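About Us

Welcome, and thank you for stopping by! Trodau is a small graduate school and research center for computing, tucked into the old part of Lostby, and if you're reading this page you are probably thinking of joining us, working with us, or trying to find out who your daughter or son has gone off to study with. You're welcome here whichever it is.
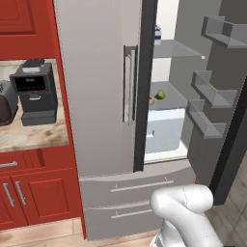
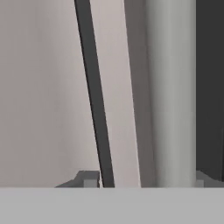
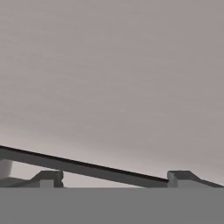 We began with a single idea that came out of a long evening of talk (and a good deal of soup): that people who design chips and people who write the software for them ought to share a hallway. Back then we had 2 rented rooms over a print shop and one server that had to be switched off when the print shop ran its big press. We have our own building now, the server has plenty of company, and the hallway is still the busiest place we've got.

What we study

Most of our work is on computer systems that have to answer on time, every time. Think of the controls in a train, or a pump in a hospital, where an answer that comes late is as bad as a wrong one. Our students look at how long a program can take in the worst case, how several programs can share one processor without getting in each other's way, and how to build memory that behaves the same on a bad day as it does on a good one. We also have a smaller group working on low-power design, and they'd like you to know that they are growing and would love more applicants!

There are 6 research groups in all. Each has its own weekly meeting, and every one of those meetings is open to anybody in the school, first-year students included. Please do come and sit in on something you know nothing about. Many of our joint papers started that way, with a visitor asking a plain question from the back row.

Our doctoral program

We take in 8 new doctoral students each year. That is a small number and we've been asked many times to raise it, but we like to know everyone by name and we like every student to have 2 advisors, one from hardware and one from software. Students present their work in public from the first year on. It may be a poster, a short talk or a demonstration, and we help with all of them: rehearsals, printing, travel forms, and a kind word on the train home if the questions were hard.

Each June we hold Trostia, our open days for student research. Posters go up in the main hall, visitors come from local companies and other schools, and there's a prize for the best poster as well as one for the clearest explanation to a guest from outside the field. That second prize is decided by our neighbors in Lostby, who take the job very seriously and have been known to argue over it well into the evening.

The Sun room

People who have visited us always ask about the Sun room, so it deserves a few lines. It's the long reading room on the south side of the building, with the good chairs, and it belongs to the students. Staff may come in if invited. Theses get finished there, and so do a great many crossword puzzles.

Working with us

We're glad to hear from companies with a real timing problem on their hands, large or small. A first conversation costs nothing, and if we can't help we'll try to point you toward people who can. Schools in the area are welcome to ask about class visits too, and we enjoy those a great deal.

Finding us

We are a short walk uphill from Lostby station. The front door sticks a little in damp weather, so give it a good push. The office is on the ground floor, to the left of the stairs, and the coffee is to the right.

Page last updated 6 Nov 2024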